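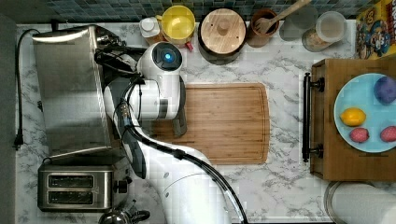 Vallum Pet Sale Disclosure Kit

Item group: Compliance forms and record keeping
Publisher: Arnero Forms
Format: Bound record book, loose disclosure sheets, cage card holders
For use by: Retail pet stores, licensed breeders, adoption groups that charge a fee

Overview

The Vallum kit is a paper record system for businesses that sell or place dogs and cats. It covers the documents that state pet purchase laws commonly ask a seller to hand over at the time of sale: origin of the animal, vaccination and deworming history, date and findings of the last veterinary exam, known illnesses, and a signed statement of the buyer's remedies. All sheets are printed in triplicate. The white copy goes to the buyer, the yellow copy stays in the store file, and the pink copy travels with the health certificate.

The kit doesn't replace a state-issued form. Where a state requires its own certificate or its own wording, that document must be used and the Vallum sheet attached behind it. Check the current statute before ordering. Requirements differ on the length of the return period, the list of covered conditions, and whether hereditary defects are treated separately from contagious disease.

Contents

Record book, 30 animal entries, sewn binding, numbered pages
Buyer disclosure sheets, triplicate, one pad
Veterinary exam sheets, triplicate, one pad
Cage card holders, clear, with 2 mounting holes each
Instruction booklet
Index tabs for the store file

Disclosure sheet

Each sheet carries a serial number that matches a line in the record book. The front has fields for breed, sex, color, date of birth, microchip number, breeder name and license number, and broker name and license number if a broker was involved. Below these are the treatment tables. Each line in a treatment table takes the product name, lot number, date given and the initials of the person who gave it.

The back holds the remedies statement. It is printed in plain language with a blank area for the return period, which the seller fills in according to state law. Buyer and seller both sign. A sheet with an empty return period should be voided and kept in the book. Don't tear out voided sheets, as a gap in the serial numbers will have to be explained during an inspection.

Veterinary exam sheet

The exam sheet is completed by the examining veterinarian and not by store staff. It has fields for weight, temperature, heart and lung findings, eyes, ears, teeth, skin, hernias, patellas and fecal test result. A line at the bottom records whether the animal is considered fit for sale on the date of the exam. Findings that don't prevent sale – a small umbilical hernia, for instance – are copied to the disclosure sheet before the buyer signs.

Record book

Entries run across 2 facing pages. The left page records intake: date, source, transport method, condition on arrival. The right page records everything after that, ending with sale, return, transfer or death. The paper accepts ballpoint and most gel inks. Felt-tip pens bleed through and should be avoided. Corrections are made with a single line through the error, initialed and dated.

The layout was drawn up by Judite Veloso, who also wrote the instruction booklet. The current revision moves the microchip field to the front of the disclosure sheet and adds a second line for the broker's address. Pads from the previous revision can be used up with the current book; the serial number format is unchanged.

Retention

Retention periods are set by state law and in some places by local ordinance. Keep the yellow copies and the closed record book together for the longest period that applies to the business. Store them dry and away from direct sunlight. The yellow stock fades with exposure.

Related items

Lita cage cards, pack, fits the holders in this kit
Sosa file box, letter size, holds 31 closed folders
Refill pads, disclosure or exam, sold separately
Replacement index tabs

Ordering notes

Kits ship flat in a single carton. Custom imprinting of business name and license number is available on disclosure pads only and adds to the lead time. Imprinted pads can't be returned. Unopened standard kits may be returned in the original carton with the packing slip. Revisions are issued in March, and orders already in process at that time are filled with the new version unless the buyer asks for the old one.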